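Home | News | Interviews | Workshops | About | Contact

Good habits for robot teaching: a conversation with the Elgate rulebook's author

Aug 5, 2020

The rulebook is 13 pages long and the woman who wrote it would like it to be shorter. She looks after recording practice at Elgate, where people teach robots by doing everyday jobs with grippers in their hands, and she talks about it the way other people talk about their gardens.

"I love this stuff," she says, before I have even opened my notebook. "Everyone wants to ask about the robots, and the robots are great! But the rules are where you find out what people think good work looks like."

The first version came together in August of last year, after a long exchange with the group in Zirnholm. They had 40 rules. She read every one of them out loud to her own team and crossed out whatever made people look at the ceiling. What survived was 17 rules, and three of those are printed in large type by the door: check the grip before you lift, say it when you stop, and never save a take you wouldn't show a newcomer.

The last one gets the most argument. Does a fumble count as a bad take? "No, and I'm really firm on that," she says. "If you slip and recover, that's useful, keep it. If you slip and kick the thing into place with your foot, please throw it out." Zirnholm sees it differently and deletes both. She has been trying to win them over and seems to be enjoying the fight.

Furniture has its own page, which she calls the Koller page after the workshop where most of it was written. Small objects forgive you, she explains. A cup can be picked up badly and nothing much happens. Something big and awkward, with a back that swings and parts that stick out, needs a plan – where each gripper goes, which way the weight will tip, and where your feet are going to be.

"So the rule is to hold the structure," she says. "Go for the rail or the post, something that carries load."

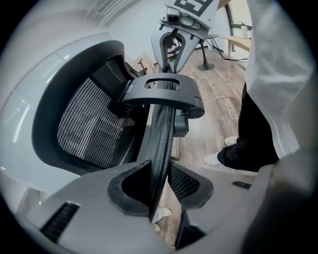
"Mesh and padding move under the fingers, and you end up squeezing harder and harder to make up for it. And look at the floor first! I put that in bold. Cords, shoes, a table foot, anything you could step back into."

She is just as keen on the duller parts. Finger pads get wiped at the start of every session. Markers are checked for scratches. Anyone in the room can call a halt, including a visitor, and the person holding the grippers has to put the load down before asking why.

A team at Radberg has asked to borrow the whole document, and she has sent it with wide margins so they can scribble on it. She wants the scribbles back. "Somebody over there is going to spot a rule we've been getting wrong all year," she says, "and I can't wait to read it."

Recent items
Zirnholm and the case for deleting more
Notes from the Koller furniture workshop
How Radberg trains its newcomers
Cleaning finger pads: what we use and how often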